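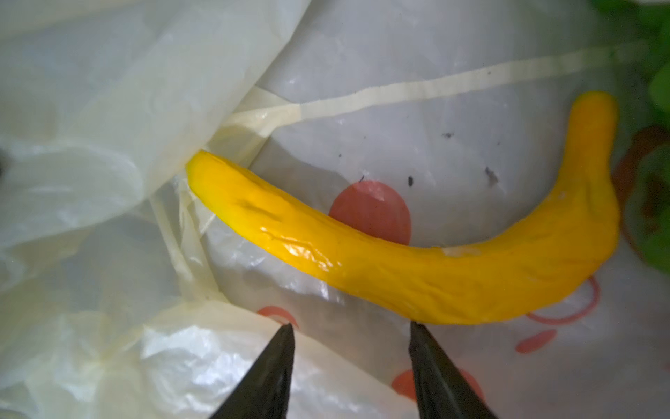 Frequently asked questions about the Sterkside lunch swap

I get the same emails every fall, so I finally sat down one November evening with a pot of tea and answered them all in one place. If yours isn't in the list, write to me anyway! I'm slow but I do get to everything.

What is the lunch swap?

A bunch of us who live or work around Sterkside make packed lunches for each other. You cook one thing, a lot of it, once a week. You drop it off, and you go home with other people's cooking in your boxes. I started it because I was so tired of my own sandwiches I could have cried (cheese and pickle, four years running, same bread). We're up to 161 members now, which still makes me a little dizzy.

Do I have to be a good cook?

No, please don't worry about that. Some of our most popular lunches are really plain. There's a baked potato person. There's a man who makes egg salad and only egg salad, and his boxes are always gone first. If you can make one dish that you'd be happy to eat cold at a desk, you're in.

How many portions do I make?

Six is the usual. If six sounds like too much, you can sign up for a half share, which is 3 portions in and 3 portions out. Plenty of people start on a half share and stay there forever, and that's fine with me. I was on one myself the winter my oven died.

Where's the drop-off?

The side door at Begay Hall, between 5 and 7 in the evening. The front door sticks and you'll think we're closed. We aren't, go around. There are two fridges inside, the tall one for anything with meat or fish in it and the short one for everything else. Please don't mix them up, even if the tall one is full. Come find me and I'll play fridge Tetris.

What does it cost?

Your groceries, plus a few dollars a season for the hall. Last season the hall came to $313 all together, and we split that between everybody who was signed up, so you can see it doesn't hurt much. If money is tight, tell me quietly and we'll skip your part. I don't ask questions.

What kind of containers should I use?

Flat ones with lids that really close. I can't say this loudly enough. I once drove home with a bag of lentil soup on the passenger seat and the car smelled like cumin until spring. We've got a shelf of shared boxes you can borrow if you don't have enough, and you bring them back washed the next time. Glass is okay if you're careful with it. Please don't use anything that belonged to your grandmother, I'd never forgive myself.

Do I need to label things?

Yes. Masking tape and a marker, on the lid:

Name of the dish
Your first name
Date you cooked it
What's in it (everything, including the butter)
"Heat" or "eat cold"

I know "everything" is annoying. Do it anyway. "Curry" is not an ingredient list, and neither is "the usual," which somebody wrote on a box last year.

What about allergies?

When you join I ask about allergies, and your answers go on the sheet taped up inside the hall. Nuts go on the bottom shelf in their own bin, always, and so does anything with sesame. I have to be straight with you though: these lunches come out of regular home kitchens. If you have a serious allergy where even a trace is dangerous, I don't think the swap is safe for you, and I'd rather say so now than have you find out at your desk.

I'm vegetarian. Will there be enough for me?

More than enough. I'd guess well over half of what comes in has no meat in it, partly because beans are cheap and partly because they hold up so nicely until the end of the week. Vegan boxes are a bit thinner on the ground. If you're vegan, sign up early in the evening and you'll get first pick.

Can I freeze my lunches?

Most of them! Soups, stews, chili, anything in tomato sauce, meatballs, burritos, all great. Things that come out sad: potato salad, anything with cucumber, boiled eggs (they turn to rubber), and pasta in cream sauce, which splits. Rice freezes well if you cool it fast and get it in the freezer the same night. I put mine on a baking sheet to cool, spread out thin, and it's ready to box up in no time.

How long do they keep in the fridge?

I tell people three days for most things, four at the very most, counting from the date on the lid. After that, let it go. If you look in your box and you aren't sure, let it go too. I've never regretted tossing a tuna salad.

Can I send in snacks or fruit?

Sure, as an extra, though it doesn't count as a portion. Whole fruit travels best. Apples and clementines are easy. Bananas are fine if you keep them out of the box with the food, they bruise if you look at them wrong and then your noodles taste of banana. Cut fruit goes mushy on most people, except grapes and melon. A little lemon juice on apple slices helps, but I can always taste it.

What should I cook the first time?

My standard answer is the Trorerance bean pot. It's named for the street I used to live on and it's just white beans, onion, carrot, a can of tomatoes and a lot of garlic, cooked slowly until the beans start to fall apart. Salt it at the end. It costs next to nothing, it's better on day two, and I've never had a box come back unfinished. If you email me I'll send the whole recipe, with my grumpy notes in the margins.

Do you have a recipe list?

We do, and it's gotten completely out of hand. Ridwan Pangaribuan has been typing up members' recipes since the early days and the file is at 542 now. A good number of them are banana bread. You can search it by main ingredient or by how long the thing takes, and there's a tag for "one pan," which is the one I use most.

What happens if I can't make it one week?

Just tell me by noon the day before. You skip putting in, you skip taking out, and that's the end of it. If you vanish without a word for a month I'll assume you've moved on and give your spot to the next person on the list. You can always come back.

What if I don't like what I get?

It happens. I don't like beets and I've eaten a lot of beets. There's a swap-the-swap table by the door where you can trade one box for another before you go home, and people get pretty lively around it. Please don't send complaints about someone's cooking to the group chat. If something was wrong with the food, like it was spoiled or the label was off, that's different, and you should tell me right away.

Can my kids come along?

Of course. They get bored fast, so bring something for them to do. A few parents use our boxes for school lunches, too. If you'd like smaller portions with nothing spicy, tick the kids box when you sign up and I'll try to match you with somebody who cooks that way.

Is this the same as the Jumance supper club?

No, although people mix us up all the time and some folks go to both. Jumance is sit-down dinners, with candles and everything. We're cold noodles in a plastic tub. I love their dinners, by the way, go if you get the chance.

How do I join?

Send me an email with your name, what you'd like to cook, whether you want a full or half share, and anything you can't eat. There's usually a short wait. I'll write back with your first drop-off date and where to park, which is behind the hall, past the dumpsters, on the gravel.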